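Unit 3 Handout: Teaching the Gripper by Hand
Summer Project Course in Robot Manipulation
Instructor: Jolanta Kubiak
Lab support: Remigiusz Głowacki
Revised 5th August

Read this before the lab session. Sections 3.1 to 3.3 cover recording, 3.4 and 3.5 cover checking and training. Section 3.6 is what you hand in.

3.1 What you are doing

Each team records a set of demonstrations of one task and trains a policy on them. The task is the same for everyone: find the metal cylinder on the work surface, pick it up, set it upright at the target. You may choose the starting positions yourselves, but write them down before you record, because you will need them again for the test runs.

In Unit 2 you moved the arm with typed joint commands. Keep those notes. The joint limits have not changed.

3.2 Views and lighting

The policy gets images and joint readings and nothing else. If something is unreadable to you in the recording, assume it is unreadable to the policy too. Two things ruin wrist views more than anything else: fast motion and a bright background. A window or a lit monitor behind the fingers will push the exposure so far that detail goes missing.

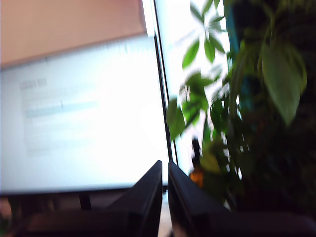
Lena Kubiak wrote on the course board that her team slowed every approach to half speed and threw out far fewer episodes in the next batch, and she thinks the speed limit should be set before anyone starts recording. We have taken that up. The limit in the Duminon control script is now on by default. Leave it on.

Do not move lamps or blinds between episodes in one batch. If the daylight changes a lot, close the batch and start a new one with a note in the log.

3.3 Recording procedure

Home the arm and wait for it to settle.
Place the cylinder at the next position on your list.
Start the episode, then move.
Approach slowly and close the fingers with the cylinder between them.
Lift, carry, set down, open, back away.
Stop the episode. Mark it good or bad right then, before you reset.

Each team records 54 episodes. A typical one should last no more than 20 seconds. If you pass that mark, stop and mark it bad.

Grip the cylinder on its straight side. When the fingers close at an angle, the cylinder turns in the grip and the placement is off. If the two fingers do not reach the cylinder together, move the wrist over a little and try again. Don't squeeze harder to make up for it. The finger mounts are printed parts and they crack at the screw holes. Remigiusz keeps spares in the Bademach drawer, and a cracked part has to be reported to him before it is replaced.

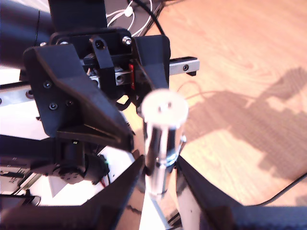
Figure 3.2. Metal cylinder held upright between the gripper fingers.

Cables: check that nothing can catch on the arm through its full range, and check again after every break.

3.4 Checking the data

Play back every episode at normal speed. Teams always want to skip this. Last July one team trained on a batch in which the left camera had stopped halfway through, and they lost two days to it.

Look for the following:
Frozen or missing frames.
Joint readings that lag behind the images.
The operator's hand in view at the start.
Episodes marked good in which the cylinder was dropped and picked up again.

The last kind is up to you. Some recovery in the data can help, but decide on one rule for the whole set and state it in your report. A batch with fewer than 21 good episodes is too small to be worth training on. Record more.

3.5 Training

Keep the documentation open next to your terminal and follow the page for the version installed on your machine. Command names have changed between versions, and old forum posts will send you the wrong way. The first run is 3,000 steps, just to see that the loss goes down and the checkpoint loads. Long runs go in the Stidar queue overnight. Put your team name in the job title.
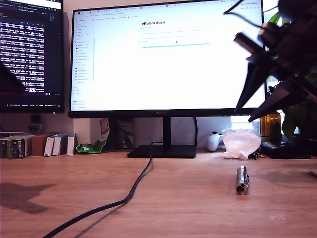
Can we train on another team's episodes as well as our own?
Only after you have handed in results from your own set. Combined runs go in a separate part of the report, with the other team's name on them.

Test each checkpoint from the starting positions you wrote down, then from a few you never recorded. Keep the two sets of results apart. Rafia Orakzai and Ryszard Olszewski will be in the lab during test hours, and one of them has to be present when a policy runs the arm. Keep a hand near the stop button for the whole run.

3.6 Hand in

One folder per team, containing:
The episode log, with good and bad marks and your list of positions.
The training settings for each run you report.
Test results in a plain table, failures included.
Two pages of text. Describe the failures you saw most often and what in the data might explain them.

A low success rate will not cost you points. Missing logs will.

Reading for Unit 4: the Domański notes on camera calibration, first two chapters. Bring your printed target to the session.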